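Sewing Up a Little Set of Plush Fruit

If you have a scrap basket that's been glaring at you since May, plush fruit is a lovely way to use it up, and each piece only takes an evening (two if you stop for tea as often as I do!). I use the Paltwood pattern, which comes in 3 sizes, and I always make the middle one.

Step 1: Cut your pieces
Fold the fleece with the right sides together and pin the paper pattern along the stretch. Leave a quarter inch all the way around, and a little extra at the tips, where fleece loves to slip out from under the foot.

Step 2: Sew and turn
Stitch slowly, leaving a gap as wide as two fingers. Clip the curves, turn the whole thing right side out, and poke the ends gently with a chopstick. For a strawberry, add the seeds now, while you can still hide your knots inside.

Step 3: Stuff it
Use small tufts, more than you think you'll need. A 500 gram bag of stuffing will see you through a whole fruit bowl. Close the gap with a ladder stitch and roll the fruit between your palms to even out the lumps. A plum, a strawberry and a lemon look so cheerful together on a light blue plate.
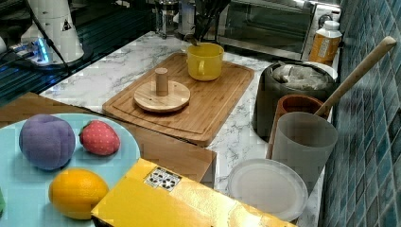
Step 4: Wash and store
Hand wash in cool water, squeeze (please don't wring), and dry on a towel, turning now and then. I keep mine in a cotton bag with the leftover thread, ready for repairs.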